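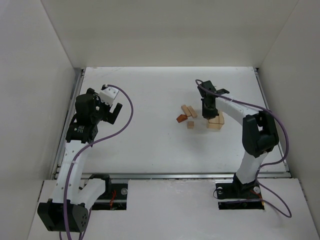

Stamar's planning software has reached its new release, and those of us who have been following it since the summer have been looking forward to this one for quite a while. The update went out to users on 10 Oct 2019 and it deals, at long last, with the matter most people write in about, namely what happens when two arms share one table and both of them would like to be in the middle of it. The test job used throughout the work has been a modest one: a few small wooden blocks, an open wooden box for them to go in, and an arm on either side of a white tabletop, with those thick purple cables looping over the joints and needing to be kept in mind every bit as much as the arms themselves. It doesn't look like much of a puzzle, and a small child would have it done before the kettle boiled, but it has kept the Fitstead workshop busy since August and taught everyone there a good deal.

In the old version, the planner worked out a full path for one arm, then a full path for the other, and then checked the pair of them for trouble. If they clashed, the second arm was told to wait until the first had gone home. That was perfectly safe, and plenty of people got useful work done with it, but it did mean that one arm spent a large part of its day standing politely to one side. Users were very patient about this, it must be said, and the letters that came in were nearly always kind ones.

The new planner, which goes by the name of Cunero, takes the two arms together from the start. It cuts the space over the table into small parcels and hands them out for short stretches of time, so that an arm holds only the parcels it needs for the next part of its move and gives them back as soon as it has passed through. The other arm can then begin its own reach a good deal earlier, and very often the two will cross the same bit of table one shortly after the other without either having to stop. When they do both want the same parcel at the same moment, the one already carrying something goes first. Users can change that rule if it doesn't suit their work, and the settings page has been tidied so that it is easier to find.

Cables get their own treatment, and we think this may turn out to be the part people are happiest about. Until now a cable was either left out of the plan altogether or drawn as a great fat cylinder round the forearm, which kept it out of harm's way but made half the table seem out of bounds. Cunero keeps a simple bendy model of each cable, fastened at the points the user has marked, and works out how far it is likely to swing for a given pose. It won't be exact, and the notes that come with the release are quite frank on that point, but it leaves a sensible margin and it lets the arms use room they were being denied before.

For those who like to see some numbers, the workshop ran 1,155 planned moves with the new version before it was let out of the door, using the blocks and box in different places on the table each time. Of these, 303 needed one arm to give way to the other, and in 5 the planner gave up and asked for help. All five have been saved as test files and are in the download, so anybody who enjoys a knotty problem is warmly invited to have a go at them. Plans are now worked out in up to 200 milliseconds on the workshop's own computer, which is a fairly ordinary desktop machine and getting on a bit, so most people should find theirs no slower.

There is good news too for anyone who has struggled with the viewer. Jurić, the small drawing tool that shows the plan as coloured ribbons over a model of the table, now opens in the same window as the planner. You can drag the time bar back and forth and watch each arm's parcels being taken and given back, which makes it a great deal easier to work out why one of them has decided to hang about. A fair few of us had got into the habit of running the two programs side by side with a printed sheet between them, and it will be rather nice to have the desk back. Ribbons can be saved as a picture for reports, and the colours can be changed for those who find the red and green pair hard to tell apart.

A few things are still to come. The grip planner hasn't been touched this time, so pointed or oddly cut blocks still need their grip points set by hand, and narrow boxes want a bit of extra care with the height at which the gripper lets go. Work on this has begun and some of it may find its way into the next release, though no date has been promised. Tables with three arms or more are not supported yet either, and the message you get if you try it has been reworded to be a little friendlier.

Existing users can update from inside the program in the usual way. Please save a copy of your table file first, as the new version adds cable points to it and the older one won't be able to read it afterwards. If you have marked your cables as cylinders they will be brought across as they are, and you can change them over one at a time whenever you have a quiet half hour. Notes on the change are in the help menu under Cables, and questions are welcome at the Fitstead help desk, which is open every weekday and always glad to hear how people are getting on.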